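DIVHAM, September 2018 — Perkholm has put a number on its new gripper fingers, and the number is a good one. Out of 1436 attempts at moving plates in and out of a dish rack, the company says only 49 ended in a drop or a missed grab. That works out to fewer than four in a hundred.

It would be easier to be impressed if the older Daly fingers had been put through the same test. They were not. Perkholm ran those a year ago, with 300 attempts on a different arm, and the two results now sit next to each other in a chart handed out at the Divham test bench last week.

The task itself is a fair choice. A small plate with a raised rim is awkward to pick up off a flat table, and a wire rack leaves little room for thick fingertips once the plate has to go into a slot. The plates used at Divham are the light, cheerful sort sold for children. 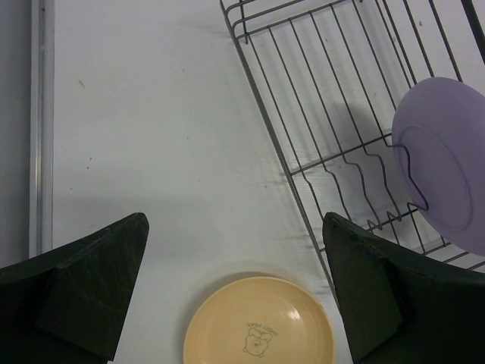
## What was compared

Perkholm lists three things it changed between the Daly runs and the new ones: the fingers, the wrist camera and the control software. Any of them could account for the better score. The company credits the fingers, which are the part it plans to sell.

There is also the question of what counts as a success. Under the rules on the handout, a plate that is gripped, slips and is gripped again still goes down as one clean attempt, provided it never leaves the rack. A person drying dishes might agree. Someone paying for a machine to do it all day may want the slips counted separately, and they are not.

Cestimness, which makes the controller used in both rounds, was more careful. It said the new setup "closes more evenly" on thin rims but that it would not compare the two sets of fingers until they had been run on the same arm.

Getting hold of a plate that already stands in the rack is the harder half of the job, with wires close on either side and often a second plate nearby.
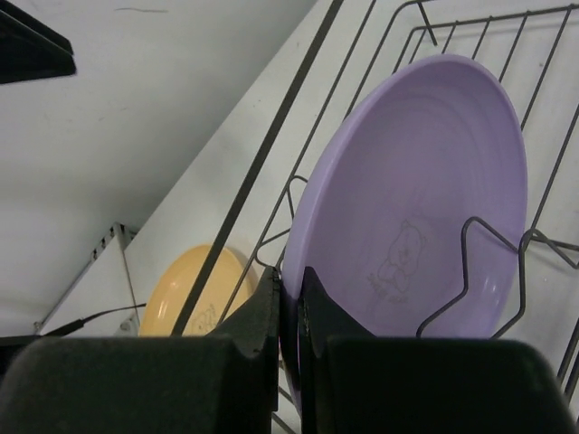 Speed is left out of the handout altogether. Asked for an average time per plate, Perkholm said that would come later. It also had nothing on china or glass, or on plates of mixed sizes — the things most kitchens have in the sink.

The fingers are supposed to go to the first buyers in October. Before then the company says it will do another 2000 attempts, this time with the Daly fingers on the same arm and with the same camera. It has not said whether those results will be published if the gap turns out to be small.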